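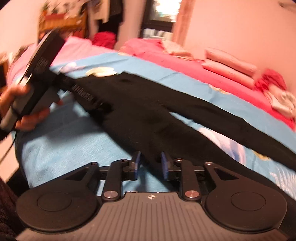 Good morning, and thank you for coming in before the coffee is properly ready. I want to talk about how we show a robot a chore by hand, and why I think the slow, homely way of doing it deserves a little more love than it gets. At Cekonine we started out with remote control, a person at a desk driving the arm through a headset, and it worked nicely for cups and boxes. Cloth was another story! Take a pair of black trousers on a bed, with the steamer head in your left hand and the gripper in your right – you're making a dozen tiny choices about where to press and which bit of fabric to deal with next, and every one of them is something the robot could learn from.

(Slow down here, let people look.)

So, our numbers. We recorded 58 steaming runs in December, in five homes, with four people taking turns. The Kumsa software lines up the hand motion with the video, and Gotgate sorts out the runs where somebody got tangled in the cord (there are always a few, and I've given them plenty myself).

What I'd love you to take home is to let people work at their own pace, on their own beds, with their own patterned sheets. We tried a tidy table at Stuler first and the demonstrations came out stiff, as if everyone was on their best behavior.

Next slide is the remote control comparison. Ask if anyone in the back can't hear me.

5 comments Share
Home Talks Notes Contact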